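Chapter 6
Setting Up the Charger Cell

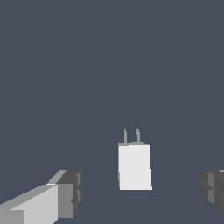
I learned most of what I know about setting up a robot cell from one job that involved putting a plug into a socket. You do it yourself every night, half asleep, usually in the dark, and you get it right on the second or third poke. A robot doing the same thing with no feel for what it's touching will happily bend a prong flat and report success. So this chapter is a plug-in chapter from start to finish, and the cell we'll be working on is the one I call Stamum.

Stamum is a single arm bolted to a bench, with a two-finger parallel gripper, a small camera on the wrist, and a test socket on a bracket at the back. Its job is to pick up a charger, turn it, push it into the socket, wait for a reading, pull it out again and set it down in one of two trays. That's the whole cycle. It takes 15 seconds when everything is in order, and if you've read Chapter 5 you already know how to write the program for it. What you don't know yet is how to set the cell up so that the program has a fair chance, and how to keep it that way once people start using it all day.

I'm going to do this chapter a bit differently from the last one. In Chapter 5 we went command by command. This time we'll go in the order you'd work on a Stamum that has just had its gripper off, because that's the time when most of the trouble gets built in. You take four screws out, you clean things, you put four screws back, and the fingers come home a hair away from where they used to be. Nothing looks wrong! Then the first charger goes in crooked and you spend your afternoon blaming the camera.

6.1 What you need before you start

You need to have finished the sections on tool frames and on saving a backup. If you skipped the backup section (I know some of you did), go back and read it now, because we're going to change the tool frame in 6.3 and I want you to have the old one to compare against.

On the bench, have these ready: the hex keys for the finger mounts, a torque driver, a lint-free cloth, a feeler gauge set, a fine marker, and one charger you have checked by hand and trust. I keep mine in a drawer with tape on it so it doesn't wander off and get used to charge somebody's phone. We'll call it the master. Everything in this chapter gets measured against the master, so don't swap it halfway through for one that looks the same.

You'll also want the simulation loaded. The Stamum model that comes with the Sereson package has the gripper, the bench and a charger in it, all drawn very plainly, and that's fine. I used to think a simple model was a sign somebody had run out of time. Now I like it. The only shapes that matter to us are the finger tips, the body of the charger and the two prongs, and a model with flat gray surfaces and not much else lets you look at exactly those. You can move the arm into a bad position, see that it's bad, and move it back out without buying a new socket.

One warning about the model, though. It doesn't know about wear. The fingers in the simulation are the fingers as drawn, on day one, with square edges and no grime. Your own fingers have been closing on plastic for months. When the two disagree, the bench wins, and you fix the model to match.

6.2 Fitting the fingers

Lock out the cell first. I'm not going to repeat the whole lockout procedure from Chapter 2, but do it, all of it, including trying the start button afterward to prove that nothing moves. A parallel gripper looks harmless next to the arm it hangs from, and it can still close hard enough to hurt you.

Wipe the mounting faces on the gripper and on the back of each finger. Then wipe them again with a clean part of the cloth. I once chased a tilted grip for most of a day, and what I found in the end was one curl of plastic behind the left finger, thin enough that I'd missed it twice. The tip was leaning because the base was leaning. It's a silly thing to lose a day to, and I'd like you to lose yours to something more interesting.

Seat each finger against its shoulder, start all the screws by hand, and bring them up a little at a time, going back and forth between them. If you tighten one fully and then the next, the finger walks. Not far, but you'll see it in the gap later on. Put a line of marker across each screw head and onto the finger when you're done – a broken line is the quickest way to spot a screw that has started to back out.

Now close the gripper slowly on nothing, at the lowest force setting, and look at how the tips meet. They should touch along their full height. Slide the thinnest feeler gauge down from the top. If it goes in at the top and stops, the fingers are meeting low and the grip will tip the charger away from you. If it goes in at the bottom, you've got the opposite problem. Loosen, clean, reseat, try again. I've never had to do this more than a few times, and when I have, the finger was bent.

6.3 Teaching the tool frame again

Any time the fingers have been off, teach the tool frame again. Yes, even if you put the same fingers back. Yes, even if the gap looks perfect. The frame says where the space between the tips is, and the arm steers by that and nothing else.

Use the pointer method from Chapter 4. Bring the taught point to the fixed pin from four different directions, save each one, and let the controller work out the frame. Then compare the new numbers with the ones in your backup. Small differences are normal. If you see a big one, don't accept it just because the controller did. Repeat the whole thing, and if the big difference is still there, go back to 6.2 and look at the fingers again.

When you're happy, load the new frame into the simulation as well. People forget this step constantly (me included), and then the model and the bench drift apart until the model is no use to anyone.

6.4 Approach height and clearance

Here's where the prongs come into it. On Stamum the chargers are presented standing up, prongs toward the ceiling, so the arm can pick them by the body and roll them over toward the socket. It's a good arrangement. The body gives you flat faces to hold, and the metal stays out of the way of your fingers, or it does if you've set the approach height properly.

The approach has two parts. First the arm comes across, well above the bench, with the gripper open. Then it drops straight down until the tips are level with the body. During that drop the prongs pass up between the fingers, and if the arm is off to one side, a fingertip comes down on a prong. Metal against metal, with the weight of the arm behind it. You'll hear it.

So set your open width before you set anything else. It has to be wide enough for the body plus your worst placement error on each side. Then set the grip height, low enough that the tips close on the body and never on the metal. I like to start in simulation: open the gripper, stop the arm short, and look along the bench from a low viewpoint so I can compare the fingers with the charger standing between them. From straight above, everything looks like it clears. Get the view down low and you'll learn a lot more about heights.

Do the same at the bench with the arm in manual and the speed turned right down. Step it toward the master a bit at a time. Stop when the tips are level with the body, and check both sides with a feeler gauge before you let it close.

6.5 A first run, and writing it down

With the master in place, run the cycle once at slow speed with your hand on the stop. Then look at the prongs. Then run it again. I do this until I'm bored, and after that I raise the speed one step and start over.

Once Stamum is back at full speed, fill in the setup sheet. Ours is called the Daneck sheet, after the shop where I first used it, and it has a line for the open width, the grip height, the grip force, the new frame and the cycle count. We clean the fingers every 400 cycles and check the marker lines at the same time. You may find your own number is lower if your chargers come in dusty.

Exercises for this part

1. Take your backup from before 6.3 and list the differences between the old tool frame and the new one. Which direction changed the most? Look at the finger mounts and try to explain it.

2. In simulation, shift the charger sideways in small steps and run the drop each time. Record the first position where a fingertip touches a prong. Repeat with the gripper opened wider.

3. Put a strip of thin tape behind one finger in the workshop, teach the frame as usual, and measure the gap at the tips again. Take the tape out when you're finished, and teach the frame once more before you hand the cell back.

In the next part we'll move over to the socket side, where the bracket has problems of its own.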